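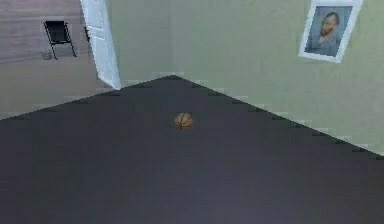 Pralmont Indoor Simulator – FAQ

Products > Pralmont > Support > FAQ

What is included in the standard license?
The simulator, the scene editor and the Appiah room library (119 furnished rooms). Robot models are licensed separately.

Can I start with a single object?
Yes. The ball-search starter places one basketball on the floor of a room with a door open to the next room. Add further objects in the scene editor.

Can the agent leave the starting room?
Yes, if the door is open. Door state is set per episode – open, closed or random.

Why do baseboards look jagged?
Anti-aliasing is off by default to keep the frame rate up. Set render quality to 2 or higher. Physics is not affected.

Are shadows supported?
Flat lighting is the default. Cast shadows require the Vilport render module.

How fast does it run?
In our bench test, 1,441 steps per second with 11 parallel environments on one GPU. Expect some 7 percent less with depth output enabled.

Can I import my own floor plans?
Yes, as meshes with a separate collision layer. Import of 2D drawings is planned for September.

Who handles license transfers?
Wumpini Eshun, Bodisdale license desk. Include the old and new host IDs.

Last updated 29 August 2018
3 comments | 14 shares
© Bodisdale | Contact | Back to top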